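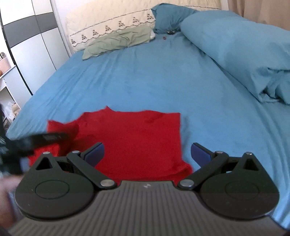

Open Day Recordings: Cloth on a Bed

3 min read

This folder holds the recordings we made during the open day of the Plundska project, 23rd April, in the Krajewska guest apartment. Visitors could try the hand-held grippers on a real bed with a fitted sheet and work with a piece of cloth. The picture shows the red one on the blue sheet, with the gripper jaws open above it.

## What is inside

- 257 episodes, one folder for each
- `notes.csv` — remarks of the host, in English
- `bad_list.txt` — episodes which we advise to skip

The episodes are short. We stopped each recording at 500 frames, also when the visitor was not ready with the cloth. Please do not read a missing ending as a failure.

## How the demonstration was done

The host, Danuta Baran, showed the task first, and then the visitor took the grippers. There was no fixed way to fold. Some people made a small square, others only pulled the corners straight, and we kept both.

Three of the visitors were left-handed. They are marked `L` in the notes.

## Known problems

- Fast movements are blurred, mostly at the side of the view.
- The background is an ordinary bedroom with pillows and a wardrobe. We did not clean it from the data.
- In four episodes the clock of the second gripper is wrong — the Reltance script corrects it, but please check the result.

## Use

Free for teaching and research. Please name Drundarex as the source. The next version is planned for May and will have the same folder names.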